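Chapter 4
Gathering Examples by Hand

4.1 Why the examples come first

In the previous chapter we assumed that the examples were already there. A folder was opened, the files were read, and the learning could begin. Many students carry this assumption into their first project, and they lose a month because of it. In this chapter we go one step back and ask where the examples come from, who makes them, and what a good one looks like.

Let us take a task which every reader knows from home: picking up a bottle and putting it on a shelf. For a person it is so easy that we do not remember learning it. For a machine that learns from examples, it must be shown many times, with different bottles, from different sides, and with different things standing near. If all examples show the same bottle at the same place, the system will learn the place and not the bottle. We shall meet this mistake again in section 4.5, under the name of narrow data.

There are several ways to show the task. One can drive a robot arm from a distance and record its joints. One can film a person from the front of the room. Or one can give the person a gripper to hold, with a camera fixed on it, so that the camera sees nearly what the gripper on a robot would see later. This third way is the subject of the present chapter. It is cheap, it can be carried to any room, and a new worker can learn it between breakfast and lunch.

The lens on such a tool is normally a very wide one. The student should get used to its view early. Straight edges become curves, near things look large, and the fingers of the gripper are always present at the bottom. This is wanted. The system must know at every moment where its own fingers are in relation to the object, and a narrow lens would lose either the fingers or the room.

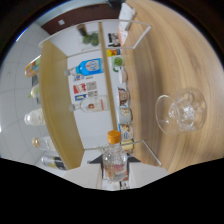
Savita Tyagi objects at this point that a tidy table would teach the system faster, and that a beginner should remove everything except the one bottle. The objection is a serious one and it deserves an answer. It is true that on a tidy table the first results come sooner. In the Rundel exercises, which are given at the end of this book, one group worked in that manner and had a system that grasped well after 400 examples. But the same system became lost when a second bottle was placed beside the first. The group which kept the shelf full and left bottles and cans lying on the floor needed 1,000 examples to reach the same level, and afterwards it could change the room without starting again.

Tyagi is right, however, on one matter. Clutter must be chosen with some thought. A wine glass lying on its side is a useful neighbour, as clear things are hard for a camera to see and the wood behind shows through them. Labels in strong colours are useful also, for they tempt the system to follow the colour and to forget the shape. Ten more copies of the same box would add very little.

4.2 What one example contains

We shall call one complete showing of the task an episode. An episode starts when the hand is at rest, and it ends when the object has been released and the fingers have moved away from it. Beginners often stop the recording too early, at the moment of release. The system then never sees how to leave, and on a real robot it will stay there holding its fingers round the bottle – or knock it over when it is called back.

Each episode should be kept with a short written note: the room, the object, the name of the worker, and anything unusual. In the Pratia set, which we use from here to chapter 7, there are 3,339 episodes. Of these, 38 had no note at all. They were not bad episodes, but they could not be sorted with the others, and finally they were put aside.

The worker should move at an even speed, a little slower than in daily life. Very slow movement is also a fault, for it fills the record with pictures which are almost the same. A good practice is to do the task five times without recording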